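Lids, grates and where the spoons live

More stove tips, typed up Tuesday between loads of washing. Thanks to Rianne Segers for the crumb one.

Lid on while it fries gently. Onions, sausages, potato cakes, all of it. Less spatter to wipe off the panel after. Tilt the lid away from you when you lift it, steam goes out the back.

Doesn't have to be the matching lid. Mine came from a jumble sale in Flendstead, 48p, fits two pans. Check the knob is tight — a quarter turn with a screwdriver now and then.

Handle turned in over the grates, never out over the floor. Wooden handles want keeping clear of any other lit burner, they scorch quick. And dont leave them soaking in the sink. 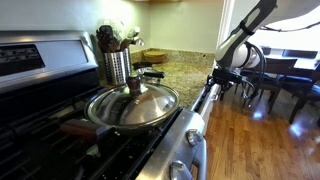

Lid on, handle in over the grates, spoons at the back corner.

Spoons and spatulas in a metal pot by the stove, handles down. Holes near the bottom are good, lets the damp out. Empty it once a month and wash the inside, you'll be suprised what collects.

Crumbs on cast-iron grates: dry brush first, once cold. Wet cloth first just makes paste. Stuck bits — hot water, bit of soap, 19 minutes, scrub, dry straight away. Wipe of oil if they look grey.

Granite — warm soapy water, no vinegar. Keep a round board or two in the corner for hot pans.

Jozef Dewulf asked about burnt milk. Next time.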